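How to Ask a Professor for an Undergraduate Research Position

Most students who end up working in a lab or on a faculty project got there by sending an email. There is usually no job posting and no deadline. This guide covers how to find the right people, what to write, and what to do once you get a reply. It was written for students in information systems, computer science and engineering, but most of it applies to other majors.

Last updated October 25, 2020

Before you write to anyone

Check that you have the time. A typical commitment is eight hours a week during the semester. If you are already working a job and taking five classes, wait a term.

Pull your unofficial transcript and save it as a PDF. Update your resume and keep it to one page. If you have done class projects, list two of them with one line each on what you built and what you built it with.

You do not need a high GPA for most positions, and you do not need to be a senior. Faculty often prefer sophomores, who will be around long enough to get useful.

Step 1. Make a short list

Go to the department's faculty page and open every profile. Skip anyone marked emeritus or on leave. Write down the names of people whose topics you could stand to read about for an hour. Aim for 4 names. If you have more than that, cut the ones who have not published in a few years.

Look outside your own department too. Business schools have people working on databases and security, and the statistics department may need someone who can clean data.

Step 2. Read one paper from each

Read the abstract, the introduction and the conclusion. Look at the figures. You can skip the math for now. Write down one question you have after reading. It can be a basic question as long as it is about that paper.

If the paper is behind a paywall, log in through the library site first. The Clumthorpe campus library also takes requests for scans, and those usually come back in two days.

Step 3. Write the email

Keep it under 200 words. Use your school account. Put something specific in the subject line, such as "Sophomore interested in your scheduling research".

The body needs these parts:

Your name, year and major.
Which paper you read and your one question about it.
What you can do now (a language you know, a class you finished).
How many hours a week you have and when you could start.
A request for a short meeting.

Attach the resume and transcript. Do not copy several professors on one message, and do not send the same text to all of them with the name changed. They talk to each other.

Step 4. Wait, then follow up once

Give it a full week. Then reply to your own message with two sentences asking if they had a chance to look at it. If there is still no answer after another week, move to the next name on your list. July is a bad month for this - many faculty are traveling or not on contract.

Step 5. Go to the meeting

Expect 22 minutes or an hour, depending on the person. Bring a notebook. Ask what a new student would do in the first month, who would supervise you day to day, and whether the position is paid, for credit or neither. Charalambos Politis, who advises undergraduates in our program, suggests asking to talk with a current student in the group before you say yes. Most professors will agree to that.
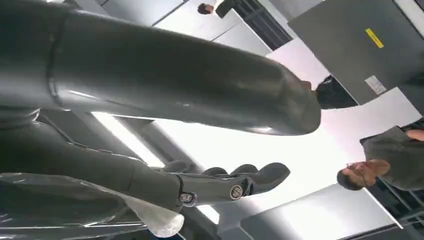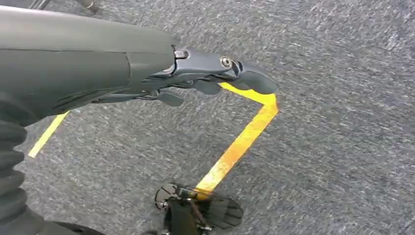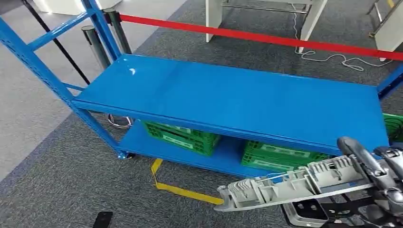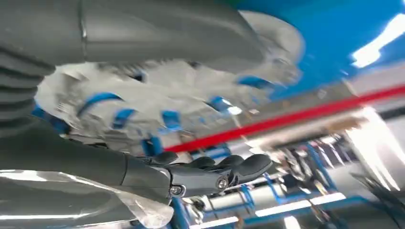 Credit and pay

If you want course credit, you will need the independent study form signed before the add deadline. Get the section number from the department office and not from the catalog, which is often out of date. Paid positions go through the student employment portal, and the paperwork can take roughly three weeks. Do not start counting hours until it clears.

Some groups can also nominate students for the Prondine summer award, which pays $500 toward supplies or travel. Ask early, as each faculty member can only nominate one person.

If everyone says no

Ask each person who turns you down whether they know someone who is looking. Try again at the start of the next semester, when students graduate and spots open up.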